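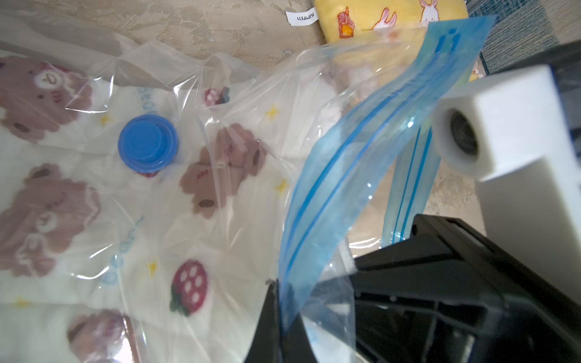
3. Filling and closing the bag

Read this section one time to the end before you begin. The work is not difficult, but some steps cannot be repaired after the air is out.

3.1 What you need

Zuvthorpe storage bag, size L or XL
Slide clip (supplied, clipped on the zipper)
Household vacuum cleaner with a hose
A clean, dry cloth
A flat surface larger than the bag. The floor is usually better than a bed, because a soft mattress lets the bag bend in the middle.

3.2 Preparing the blanket or quilt

1. Wash the textile and let it dry completely. For a cotton quilt of normal thickness, leave it 2 days on the drying rack after it feels dry on the outside. The filling dries slower than the cover.

2. Check for pins, open zippers, hard buttons and hair clips. Children's blankets often have something small hiding in them. Close the zippers and turn them to the inside.

3. Fold the textile so that it is smaller than the bag on all sides. Leave 10 cm free between the textile and the zipper.

4. If the fabric has a print, fold it with the print to the outside. Then you can find the right blanket in January without opening every bag in the closet.

Caution: Do not store leather, fur, or anything filled with down for a long time in this bag. Down that stays pressed loses its loft and may not come back.

3.3 Putting the textile in the bag

1. Sweep the floor and lay the bag flat, with the valve facing up. Small stones and crumbs under the bag are the most common reason for holes.

2. Open the zipper along its full length. Hold the lower side of the opening down with one knee or ask a second person to hold it.

3. Slide the textile in, with the folded edge first. Push it to the bottom corners. Do not pull the bag over the textile as you would do with a pillow case – the seams can be damaged.

4. Smooth the textile with a flat hand. Under the valve it should lie as even as possible. A thick lump in this place can block the air.

5. Look at the fill line printed on the bag. The textile must stay under this line.

Note: The film will be creased when the bag is not yet emptied. It is normal and does not mean that the bag is faulty. Only folds which go across the zipper must be removed.

3.4 Closing the zipper

1. Wipe both sides of the zipper with the dry cloth. Lint from a new blanket is enough to let air in again.

2. Press the zipper together at one end with your fingers, then set the slide clip on it.

3. Move the clip slowly to the other end, and back. Do it two times.

4. Leave the clip at the end of the zipper. Do not leave it in the middle.

3.5 Taking out the air

1. Open the valve cap. Do not remove the rubber disk inside.

2. Hold the end of the vacuum hose flat on the valve, without brush or nozzle. If your hose does not fit well, use the Grevatik adapter ring (sold separately).

3. Switch on the vacuum cleaner. Keep the other hand on the bag and guide the film gently away from the valve, so that it is not sucked in.

4. Stop when the bag has about half of its first height. It is not necessary to make it hard like a board. A bag that is pressed too much can tear at the corners.

5. Take away the hose and close the cap immediately. You should feel a click.

Caution: Never run the vacuum cleaner on a closed valve for more than 22 seconds. The motor can become too warm.

3.6 Checking and storing

1. Leave the bag on the floor for one hour and look at it again. If it has become softer, open the zipper, clean it and repeat from 3.4.

2. Write the contents and the month on the label. Ditte Kárason of our customer service recommends to write also the size of the bed, and we agree with her.

3. Store the bag lying flat, in a dry place without direct sun. Keep 150 cm distance from radiators and stoves.

4. Do not put boxes or other heavy things on the bag. Other filled bags can lie on it, with the biggest one at the bottom.

5. Open the bag every six months and let the textile rest in fresh air for a day. A dry Sunday is good for this. Then fold it in a different way than before, so the creases do not stay in the same place.

WARNING: Plastic bags can be dangerous. Keep this bag away from babies and children, also when it is filled. Do not use it in cribs, beds, strollers or playpens. The bag is not a toy – cut up damaged bags before you throw them away.

For replacement clips and valve caps, see section 5.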